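**Ripping my old CDs: is 320 pointless if nobody can hear it?**

**marrowfat_pete**

Finally got round to it. Two big boxes of CDs came down from the loft at the weekend, mostly film soundtracks and a lot of folk, and I've got a laptop with a drive that still works if you hold the tray in for a second. My question is what to rip them to. My son says FLAC or don't bother. The chap I sit next to at work says 320 mp3 is plenty and I'd be wasting disc space. I tried one album both ways (the Ellen soundtrack, which I must have played to death when I was twenty) and I could not tell you which was which, on headphones or in the kitchen.

So before I sit here for the whole of May feeding discs in, what would you do? I don't want to do this twice.

**lowerfield**

FLAC. You said it yourself in the last line, you don't want to do it twice. Rip to FLAC once, and if you want mp3s for the car you make them from the FLACs overnight while you're asleep. You can go down from FLAC whenever you like but you can't go back up from mp3.

**Tatsuya Nishimura**

Agree with lowerfield. I did mine in 128 years ago when that seemed generous and I've regretted it ever since, all the cymbals sound like someone frying an egg. Ended up doing the lot again. Mine came to 3,839 tracks the second time and it was a very boring winter.

What are you using to rip, Pete? If it's whatever came with the laptop, check it has error correction switched on. Mine had it off by default and I had clicks all over side two of everything — well, you know what I mean, the second half.

**gusset**

Going to be the awkward one. I think the FLAC crowd forget that most people listen on a phone with the bus going past. Pete has said he can't hear a difference. I can't either. 320 mp3 plays on absolutely anything, including my mum's radio with the USB socket on the front, and that won't touch a FLAC file, it just sits there blinking. If he's got two boxes of discs he should do them in the format he's going to play and get on with enjoying them.

And he's still got the CDs! It's not as if he's throwing them on a bonfire.

**lowerfield**

He's not keeping them though, is he? Pete, are you keeping them?

**marrowfat_pete**

Um. The plan was that they'd go to the charity shop in Trindcombe. My wife has opinions about the loft.

**lowerfield**

There you go then.

**gusset**

Right, well strictly speaking if you give the discs away you shouldn't be keeping the copies anyway, so I'd hang on to them for that reason alone. Put them in a wallet thing and chuck the cases. I got mine down to 2 wallets and they live under the bed.

**Kausar Usmani**

I'm with gusset on keeping the discs, and it isn't only the rights side of it. The booklets! I gave away a load of film soundtracks and I'd love to have the sleeve notes back now, half of the playback singers aren't credited anywhere online and when they are it's often the wrong person. I've seen the same duet listed under three different names on three sites, and all of them copied off each other. If you do nothing else Pete, scan or photograph the booklets before anything goes anywhere.

On the format, FLAC, sorry gusset. Storage is cheap. I've got everything on one little drive and it isn't even half full.

**marrowfat_pete**

Hadn't thought about the booklets at all. Some of them are stuck together, I think there was a leak up there at some point. I'll have a go.

Tatsuya, it's whatever came with the laptop, yes. I'll look for the error thing tonight. How long should a disc take? Mine's doing one in 5 minutes and my son says that's suspiciously quick.

**Tatsuya Nishimura**

5 is quick but not mad if the disc is clean. With proper checking on you'd expect it to slow right down on the scratched ones, I had one that took well over an hour and then gave up on the last track. Wash them first, warm water, drop of washing up liquid, wipe from the middle outwards and never round and round. I know people say toothpaste. Please don't.

**dunnock**

Toothpaste worked for me.

**Tatsuya Nishimura**

Once?

**dunnock**

Twice, and then it ruined a Preltow live album, so fair enough.

**hob_and_kettle**

Can I ask about tags while we're here? I've got the ripping sorted but my player files every song on a compilation as its own separate album, so one disc turns into a dozen albums with one song in each. Absolutely maddening. I sat there last night retyping artist names and it made it worse.

**lowerfield**

Album artist! Different field from artist. Leave artist as the singer, and set album artist to "Various Artists" on every track of that disc, spelt exactly the same. For soundtracks I put the composer in album artist instead, so they all group under whoever wrote the music.

**Kausar Usmani**

I do the opposite and group soundtracks under the film, with the composer in the composer field where it belongs. Otherwise you end up with a composer's whole life's work in one enormous heap and you can't remember which film the rainy song was from.

**lowerfield**

But then you can't browse by composer.

**Kausar Usmani**

You can if your player isn't rubbish!

**hob_and_kettle**

Album artist did it, thank you both. All back together. I'm on the Tsuji box set now and whoever typed that into the online database had clearly had enough by disc three, because the track names just stop.

**marrowfat_pete**

Quick update, 11/5/22 so I can look back and see how slow I was. First box done, 60 discs, all FLAC in the end (sorry gusset, I did make mp3s for the car as well so we're both happy). Error correction was indeed off. I redid the ones I'd already done and two of them had come out with a horrible skip that I'd never have noticed until I was on the motorway.

Booklets are going slower. The stuck ones I'm leaving for a dry day. The discs themselves are staying, in wallets, and the loft situation has been negotiated.

Next question, obviously. Where do I keep the backup? At the moment it's all on the laptop and one USB stick.
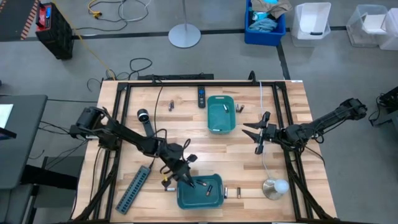
**gusset**

Not on a USB stick for a start, I've had those die on me just sitting in a drawer. Get a proper external drive, copy the whole folder over, then give a second one to your son and swap them when he comes round for dinner. I'll forgive you the FLACs.

**lowerfield**

Seconded, and make sure you open a few files off the backup now and then. I had a lovely backup for years that turned out to be a folder of shortcuts pointing at my old computer. Every single one. I only found out when the old computer went to the tip.

**dunnock**

Oh no.

**lowerfield**

Yeah. That was the second time I ripped everything.

**hob_and_kettle**

Is online storage any good for this? I've got some that comes with my phone but I've never worked out whether it's keeping a copy or just moving things about. I put an album in there and it vanished off the laptop.

**Tatsuya Nishimura**

That'll be syncing, which isn't the same as backing up. If you delete it in one place it goes in the other. Fine as an extra, but I wouldn't have it as the only one. And FLACs take an age to upload on my connection, I gave up and went with the drive at a relative's house, same as gusset.

**marrowfat_pete**

Drive ordered, one for me and one for the lad. He's asked if he can have the folk as well, which I never thought I'd see. Second box gets opened tomorrow, and I can already see there's a cassette in it, so I expect I'll be back.

**Kausar Usmani**

Start a new thread for the cassette please, that's a whole other argument. And tell us what's on it!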